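Line Cook, Dewulf Catering (full time)

Location: Clelisberg, with regular work at our Ollutitz kitchen
Reports to: Eulalia Pereyra, kitchen manager
Posted: 18 June 2024

Dewulf Catering is hiring a line cook for its main kitchen in Clelisberg. We cook lunch for offices and schools on the north side of town and dinner for private events, mostly weddings and retirement parties between May and the end of the fall season. The kitchen has 25 people on the payroll, counting drivers and dishwashers. You would be one of five line cooks.

The job is mostly production cooking. Lunch orders close the evening before, so you will know what you are making when you come in. Mornings are soups, grains, roasted vegetables and braises in large batches. After the vans leave you break down the station, label what goes into the walk-in, and start prep for the next day. Event work is different: smaller amounts, more plating, and some of it done on site in other people's kitchens, with whatever stove they have.

What you will do

Cook from our recipe cards and scale them up or down as orders change
Taste and season every batch before it is portioned
Keep temperature logs for hot holding and cooling
Receive produce deliveries and send back what is not good enough
Pack hot boxes and load them with the driver
Clean your station, the floor under it and the equipment you used
Travel to Ollutitz two days a week (we pay mileage or you can ride in the van) 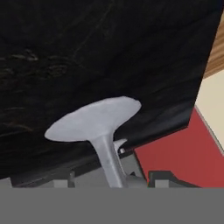 Portioning is where most new cooks need practice, so we spend time on it in training. Each card gives a serving weight, and you are expected to learn how that weight looks for each dish and check yourself against the scale until you can do it at speed. A wide, flattened head on a narrow handle can carry a lot more than the card calls for if you heap it, and thick food such as mashed squash sits higher on it than loose rice does. Golshifteh Mirzaei runs this part of the training. She will work next to you on the line for the first two weeks and will check your trays before they are covered.

What we are looking for

At least two years of paid cooking work. Catering, hospital, school or hotel kitchens are the closest match, but restaurant cooks have done well with us too.
A current food handler card, or willingness to get one before your start date. We pay the fee.
Able to lift 50 pounds and stand for a full shift.
Comfortable reading recipes in English and doing basic kitchen math.
A driver's license is useful but not required.

We do not need a culinary degree. If you have one, list it, but we will ask more about where you have worked.

Hours and pay

Shifts run from 5 a.m. to 1 p.m. on lunch days. Event shifts start later and can end at 11 p.m. – we post the event schedule a month ahead and try not to put a late shift before an early one. You will have two days off in a row every week. Pay depends on experience and is discussed on the first call. Overtime is paid at time and a half. Health insurance starts after 60 days. Staff meal every shift, and we provide aprons and jackets. Bring your own knives and nonslip shoes.

How to apply

Send a resume or a short list of your past kitchen jobs to Muthoni Lema in the office, or drop it off at 1321 Nudik Road, side entrance, after the lunch vans have left. Include two references we can call. Selected applicants will be asked to come in for a paid four-hour trial shift with Eulalia. Questions about the Ollutitz kitchen can go to Pieter Van Hecke, who manages that site.

The position is open until filled.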